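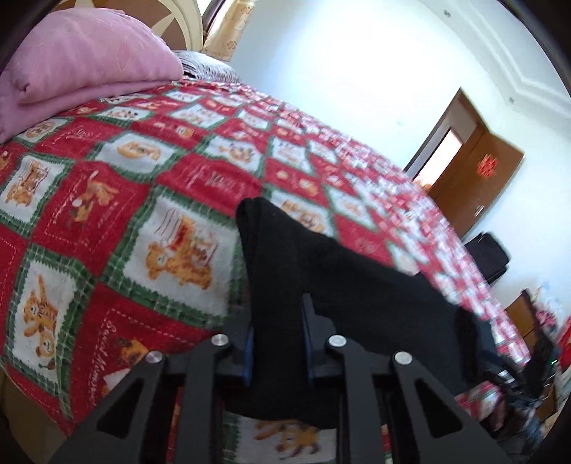
The spare bed is where a household's taste goes to retire. Nobody sets out to furnish one. It is assembled over years out of things that were too good to throw away and not quite good enough to look at every morning, and it settles in the end into a style of its own, which the decorating pages have never named and which I have come to love. My own runs to a patchwork quilt in red, white and green, with cartoon bears on the cream squares and, on one of the red ones, the words "Sweet Memories" in curly white script. There is a teddy outside what might be a small shop with a striped awning. A lilac-pink blanket is folded at one end, on speaking terms with none of this, and the headboard behind has a brown star on it large enough to steer by. Guests have slept under the bears for years and have been very polite.

I started asking about other people's spare beds last December, after a night in a friend's box room under a duvet cover printed with a map of the London Underground. I lay awake planning a route to Cockfosters. In the morning I asked where it had come from, and the answer took up most of breakfast: a leaving present, a divorce, a house move and a cat were all involved. No one has ever told me a story half as good about a sofa.

The bedding trade would like the spare bed to be something else. You will have seen the phrase "guest suite", which in most British houses means a room with an ironing board in it. The linen firm Honora sells what it calls a Welcome Set, in a colour named Oat, comprising one duvet cover, two pillowcases, a throw, and a smaller throw to go on the throw. I borrowed one for a fortnight. It was very nice. It made the room look as if somebody had died in it recently and the family were hoping for a quick sale.

"People ring me up wanting hotel," says Hatice Yazıcı, whose shop in Plavcombe sells old quilts, blankets and bedspreads from a former bank. The best pieces are in the vault, where it's dry. "Then they come in and touch things, and they go home with the one that looks like their nan's. I don't argue. I've got a queue for the ones that look like your nan's."

She has 200 quilts in stock, give or take nothing, having counted them for the insurers the week I visited. The oldest is a sober brown affair that she won't sell. The fastest movers, to her mild despair, are the printed ones: animals, alphabets, sailing boats, anything with writing on. Purists sniff at those because the picture comes ready made on the cloth and the stitching has only to hold it all together. Yazıcı used to sniff as well. She stopped when she noticed which ones came in with the corners chewed.

"A clever quilt gets put on a wall," she said, folding one in thirds, then in thirds again the other way. "A silly quilt gets used till it falls to bits. If I'm a quilt, I know which I'd rather."

She has views on care, and I pass them on as given. Wash rarely, cool, with half the powder you think. Never hang a wet quilt by its corners; lay it over two lines, or over a hedge if you have a hedge and no blackbirds. Refold it along different lines each time it goes away. Keep it off the top of the wardrobe, where everybody keeps it. Red is the one to watch, and a red quilt of unknown past should be dabbed with a damp white hanky before it goes anywhere near the machine. I went home and dabbed mine. The hanky stayed white, and I felt I had passed something.

Layering is the other matter. A proper spare bed is never made with one cover. It is made with all of them, because the person making it can't remember whether the guest feels the cold, and has decided to be on the safe side. Bình Lưu, who lets out a back bedroom above his café on the Plavcombe seafront, puts out four layers from October and leaves the guest to dig. The café is called Ông, after his grandfather, and the top blanket was his grandfather's too, a brown and orange check with the weight of a medium dog.

"They fold it up and put it on the chair, first night," he told me. "Second night they've met the wind. It's back on the bed."

Lưu did try going plain. For one season he had white sheets, a white duvet and a single grey cushion, on the advice of a nephew. Takings didn't shift in either direction, but he found that visitors had stopped talking to him at breakfast. With the old blanket they would come down and ask about it, and tell him about one they'd had, and order a second coffee while they did. He charges 74 pounds a night and regards the blanket as the only member of staff who has never asked for a rise.

For those starting from nothing there are short cuts. The Pramow market, every other weekend in the old bus depot, has a bedding aisle at the far end past the lawnmowers, and I came away from it with a candlewick bedspread for 11 pounds, beaten down from 20 by the simple method of looking sad. It is the green of hospital corridors. It has a fringe. My husband asked where it was going, and I said the spare room, and he nodded, because that is the answer to most things in our house.

It went on under the quilt. I thought the bears might object, but they have seen off an electric blanket, two eiderdowns and the whole of Oat, and they know perfectly well who has the top of the bed. My sister arrives at teatime. She has asked whether it's still the bears, in a tone I have chosen to take as hopeful.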